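Cordless screwdriver

A cordless screwdriver is a small battery-powered hand tool used to drive and remove screws. It differs from a drill/driver chiefly in size, speed and turning force. Most models run from a single low-voltage cell or a short stack of cells built into the handle, and are meant for light jobs such as flat-pack furniture, battery covers, hinges, electrical plates and small assemblies of plastic or sheet metal.

Construction

The body holds a small direct-current motor, a reduction gear train and a bit holder. The motor turns fast and with little force, so a planetary gear set slows it down and raises the torque at the tip. In many designs a spindle lock holds the shaft still when the motor is off, which lets the user finish a screw by hand. The bit holder is usually a hexagonal socket, with a magnet at the bottom to keep the bit in place.

Three body shapes are common. The straight or pencil type is held like an ordinary screwdriver and is favored for bench work. The pistol type puts the motor above an angled grip. The third kind has a hinged handle that can be set either straight or bent. Grips are often covered with a softer, darker material than the rest of the housing.

Speed and torque

Straight models are slow next to a drill. The Plonberg 2, a light household model, turns at 80 revolutions per minute without load. Slow speed makes it easier to keep the bit seated in the screw head, and it lowers the chance of stripping the thread in soft material. Some models have an adjustable clutch, which slips at a set torque.

Use on a workbench

Light assembly is normally done on a flat table with the parts laid out within reach. Wood tops, including butcher block, are widely used for this work, as they are less likely to mark plastic parts than bare steel.

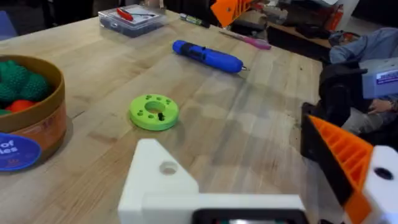 Printed plastic parts need some care. A screw driven straight into a plain hole cuts its own thread, and each removal and refitting wears that thread. Makers who expect to open a part often press or melt in a threaded metal insert. Where several screws hold a flange or a ring, they are first started by hand and then tightened in a crossing order, a little at a time, so that the part is drawn down evenly.

Loose screws and spare bits are commonly kept in small lidded boxes. Clear boxes are preferred in shared workshops. Vesna Leka's bench manual for the Ralach workshop recommends one box for each job, with the hand tools for that job stored in the same box.

Batteries

Early models used nickel-cadmium cells, which lost charge in storage and were often flat when needed. Lithium-ion cells hold their charge much longer and have replaced them in most current models. A test by Manikandan Namboodiri for the tool newsletter Salian drove 100 wood screws on one charge with a pencil-type driver before the motor slowed noticeably. Cells sealed into the handle can be difficult to replace, and the tool is often discarded when they fail.

Care

The bit should match the screw head in both type and size. Worn bits slip and damage the recess. The charging port should be kept free of sawdust.

Related articles
Butcher block
Planetary gear
Screw drive types
Threaded insert
Torque limiter
Workbench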